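Malano Robotics Software, Week 4 handout
Time sync, or why your policy reaches for where the cup was

Most of you will blame the network first. Please look at the clocks before you retrain anything.

Each gripper pose comes from its marker cube, stamped on arrival. The head camera stamps on exposure. In the Roka logger these are two different clocks, and the Zeman driver adds a third for people who like variety. Last September's group trained on 776 episodes with a constant offset of 143 ms and got a policy that closed its fingers politely on air.

Before you merge streams:
Convert everything to one monotonic clock.
Plot gripper speed against image motion and find the lag.
Resample poses to the camera frames — never the other way round.
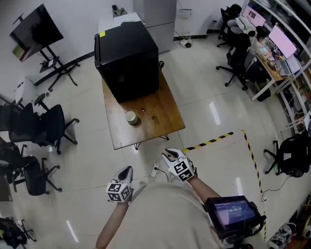 If the lag drifts within an episode, a single offset won't save you. Fit a line, check the residuals, and throw out any episode where a cube goes unseen for more than 12 frames. Interpolating over the gap looks lovely in the plot and is made up.

Lab 4 goes in the Stirngate folder by 8/7/26. Include the plot.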